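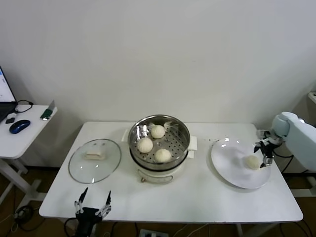 Three buns in the steamer, one on the plate.

How to Steam Buns in an Electric Steamer Pot

Posted by Maritza Giraldo on Sep 21, 2025

I love steamed buns! I love them for breakfast, I love them with soup, I love them plain and standing up at the counter. If you have a small electric cooker with a steaming tray, you can make them with almost no fuss, and the dough is a very forgiving one to start with.

What you need

2 cups all-purpose flour, plus a little for the table
1 teaspoon instant yeast
1 tablespoon sugar
A pinch of salt
2/3 cup warm water
A little oil for the tray
An electric pot with a perforated tray and a lid
A big plate

Make the dough

Stir the flour, yeast, sugar and salt together, pour in the water and mix until it looks shaggy. Turn it out and knead for 10 minutes. It will feel too dry at first and you'll want to add water – wait a couple of minutes before you do. Cover the bowl and leave it somewhere warm until the dough has doubled. In my kitchen that takes an hour in summer and a good bit longer in March.

Shape the buns

Knock the air out and cut the dough into four. Flatten each piece in your palm, pull the edge up into the middle a bit at a time, turning as you go, and pinch it shut. Those little gathers are your pleats. You can steam them pleats up, the way I do, or flip them over for a smooth top. Aslı Aksoy showed me how to keep my thumb still in the middle while the other hand does the turning, and my pleats got so much better that same afternoon!

Let the shaped buns rest under a towel for 20 minutes. They should feel light when you pick them up.

Steam them

Pour water into the pot, keeping the level well below the tray. Wipe the tray with oil and set the buns on it with plenty of space between them (they grow a lot). In a pot like mine I put one at the back and two in front. Any extra bun can go in with the next batch.

Put the lid on, turn the knob up, and start timing when you see steam. Give them 12 minutes and don't peek. Then turn the heat off and leave the lid alone for 3 minutes more. If you open it straight away the tops can wrinkle and sink, and it's so sad to watch.

Take them out

Lift the lid away from you and set it down flat on a heatproof surface beside the pot. Move the buns to the plate one at a time, holding them low on the sides so the pleats don't get squashed. Leave gaps on the plate too, or they'll stick to each other and tear.

Leftovers

Cooled buns freeze beautifully in a zip bag. Steam them again from frozen for 8 minutes and they come back soft. Next time I'm trying a filling with scallions and mushrooms – if you have a favorite, please put it in the comments!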